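**Kurkora adds tableware range and surface guidance for small shared kitchens**

*For release: December*

Kurkora has extended its Skostari line of everyday tableware with a set of bowls, cups and cutlery for small shared kitchens, such as those in student housing and site offices. The range goes on sale in December through Kirkegaard, the company's trade distributor.

The Skostari starter pack holds 18 pieces. Bowls and cups are sold in plain colours and stack inside one another, so that a full pack fits on a single shelf 200 mm deep. Replacement pieces can be ordered singly. Colours may be mixed within an order at no extra charge.

Alongside the range, Kurkora is issuing a short guide to the surfaces on which tableware is handled. It deals with two types: the fixed kitchen counter and the moulded plastic table. Many shared kitchens have both, and items move between them several times a day.

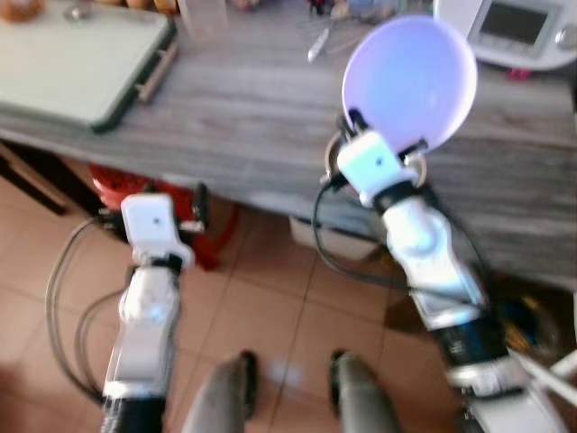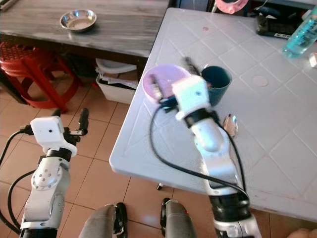
The guide treats the counter as the place for food preparation and the table as the place for eating and sorting. On counters, it recommends that boards be kept to one end, leaving a clear length of worktop for bowls and plates. Crumbs should be wiped away from the front edge before crockery is set down.

Plastic tables need slightly different care. A relief pattern holds liquid in its grooves, and a flat cloth will pass over it. Kurkora advises a soft brush and warm water with washing-up liquid, followed by a dry cloth. Stains from tea or sauce should be treated the same day. Abrasive pads are not recommended – they dull the raised parts of the pattern and leave the grooves as they were.

Narrow cups should be placed away from the table edge, and spoons laid flat beside the bowl. Bottles of cleaning fluid should be closed and moved off the table before food is served.

The guide runs to 11 pages and includes a weekly cleaning sheet that can be copied and put up on a wall. A printed copy is supplied with each trade order. Samura, which handles after-sales service for Kurkora, will send further copies on request.

Trade orders for the Skostari range are open now – the minimum order is 2 packs. Orders received by Kirkegaard before noon on a Monday are dispatched the same week.

**Notes to editors**

Product sheets, dimensions and a full colour list are available from the Kurkora press office.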